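Filed under: Robots, Things that broke, Work

Quick one tonight because I've got a train in the morning and I said I'd write this up before I forgot half of it.

So. The gripper thing. For anyone who hasn't been reading, we do the recording side at Tradstead, which means somebody holds a pair of hand-held grippers, one in each fist, and does ordinary jobs with them while everything gets logged. Then the arm is trained on the logs. Picking up packets, putting packets down, turning packets over. Food pouches mostly this month. My thumbs ache and I know far too much about soup bases.

Project is called Rulo. Don't ask, it was called that when I got there.

What went wrong is that on Tuesday the arm crushed a pouch. Not a little squeeze either. It came in from both sides as it should, touched the pouch, and then just carried on closing. Split the bottom seam and we had red oil on the board, on the pads, on one of my shoes. The stop button was pressed, the arm stopped, fine. Nobody's hands were anywhere near it. But it had done the same job properly 71 times before that and I really did not like the look of it.

First guess was force limit. Someone always says force limit. Checked it, it was set to what it should be, and it did in fact trip — just far too late, because the arm thought the jaws were still well apart. As far as it was concerned there was nothing there to squeeze yet.

Second guess was the arm's own calibration. Lost most of an afternoon to that. Ran it, ran it again, moved it to the spare mount, same numbers every time. Arm was fine. I was a bit short with people by then, sorry if you were one of them.

So that left the recordings. Which is my bit. Lovely.
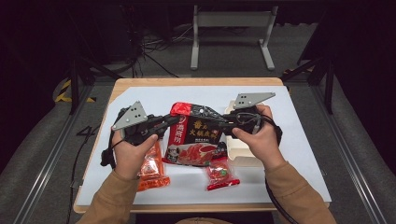

I went back through the whole pouch set, 296 takes, and started plotting jaw opening against the distance between the two hands. Should be dull. When you press something between the two grippers those numbers settle down and sit there until you let go. And for most of the set they did exactly that. Then from a certain point on, the right hand was reading wider than it could possibly be. Holding a pouch, and the log says the thing is gaping open. Not by loads. 6 mm, near enough the same in every take once it started.

Six millimetres is nothing when you're picking up a box. On a soft pouch full of paste it's the whole game.

The cause, when I finally got there, was so stupid. The connector where the cable goes into the right gripper had worked a little bit loose. Not out, just loose. When you bent your wrist a certain way it dropped the signal for a moment, and when it came back the encoder took wherever the jaws happened to be as its new zero. No error. No beep. The light stayed green the entire time!! I could make it happen on demand by wiggling the cable, and I stood there wiggling it for a good ten minutes feeling ill.

The connectors are Gasamitz ones and to be fair to them they're perfectly ok if you do the collar up. We hadn't been doing the collar up. You can't really feel if it's tight or not through the cover so people push it in, hear the click, off they go. I've done it myself loads.

What bothers me more is the software. A sensor that loses power and comes back should not be allowed to quietly decide where zero is. It should shout. Orakzai wrote that part of the logger for us and they were quick about it, I'll give them that, there was a fix in the same evening. Now if the signal drops at all the take is marked bad and you have to close the jaws fully before it will let you start another. Annoying for about a day and then you stop noticing.

Other changes, in no order:

Collar gets done up and pulled, every session, by whoever is holding the things.

Cable gets a bit of slack at the wrist and is tied there, so bending your hand doesn't tug on teh plug.

Jaws closed on a metal block of known width at the start and end of each batch. If the two readings don't match the batch doesn't go in. We used to do this! It got dropped in the spring when we were in a rush and I don't think anyone decided to drop it, it just went.

And the arm has its own check now on soft things, so if it feels contact way before it expects to it backs off and waits. Should of had that from the start really.

Out of the set, more than 4 hours of takes are in the bin. I'm redoing them from tomorrow afternoon, when I'm back. Same pouches, minus one.

Shoe is probably a write-off. If anyone knows how to get chilli oil out of suede, comments are open.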